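Projet Musis : une pince à main pour enregistrer des gestes de table
Compte rendu de mi-parcours

3. La fabrication

Bon, la première version, je l'ai montée dans la cuisine, et ça s'est vu : deux doigts en plastique tout lisse, une gâchette qui coinçait et un élastique de bureau pour le rappel (il a tenu une soirée !). Du coup j'ai déménagé à l'atelier partagé de Flurnside, où il y a une vraie perceuse à colonne et des gens patients.

La version 2 a des doigts plus larges, noirs, avec un revêtement un peu mou. J'ai refait le moule 13 fois avant d'avoir une forme qui me plaise, et le bord du bas reste moche, je n'ai pas trouvé comment l'ébavurer proprement. La caméra est fixée sur le manche et regarde entre les doigts.

4. Les essais sur table

J'ai choisi de la vaisselle ordinaire, parce que c'est ce que je veux faire ranger au bras plus tard. J'ai gardé 46 séquences, soit 1 861 images à trier à la main... Le gros souci, c'est la lumière : la céramique brillante renvoie des reflets partout, alors que le plateau mat ne pose aucun problème.
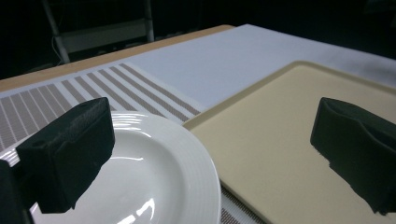

Fig. 4 – Les deux doigts de la pince, au-dessus de l'assiette et du plateau beige.

Les rayures du set de table embêtent aussi ma détection de contours, qui les prend pour des bords d'objet. Prochaine étape : un filtre plus costaud, et une gâchette qui ne grince plus.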